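Soap, salts and a very full laundry sink
Jul 9, 2022

So the bath salts are finally done! I started fiddling with the recipe back in April and I've got the stained tea towels to prove it.

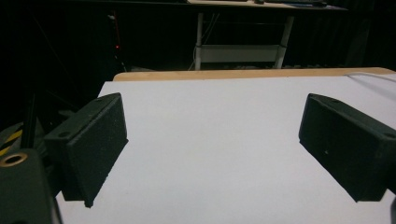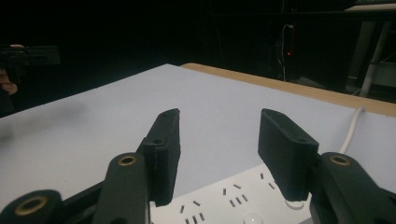 Potlow Soap and Bath Makers Club

I wanted something for sore feet that didn't smell like a chemist's shop, and my first go was mostly Epsom salts with a bit of peppermint oil. Lovely in the jar, but it sat on top of the water in little oily puddles and made my shins tingle for an hour (not in a good way). The second lot I mixed the oil into a spoonful of plain liquid castile first, then stirred that through the salts, and what a difference. It goes cloudy straight away and the smell stays soft.

Colour was the other headache. I tried a purple clay from Justau and it left a ring round the tub that took me half of Sunday to scrub off. These days I leave them white and pop in some dried calendula from the garden, tied up in a bit of muslin so the petals don't end up down the plughole.

For anyone who asked at the last meeting, I use 500 grams of Epsom salts, 200 grams of coarse sea salt and two tablespoons of bicarb. That does me nearly a month of baths, and I'm not stingy with the scoop. Keep the lid on tight or it'll set like a brick, especially if your bathroom's as steamy as mine.

I'm having a crack at a lavender and oat one next, and if it's any good I'll bring a few jars along for people to try. Bring your own spoon!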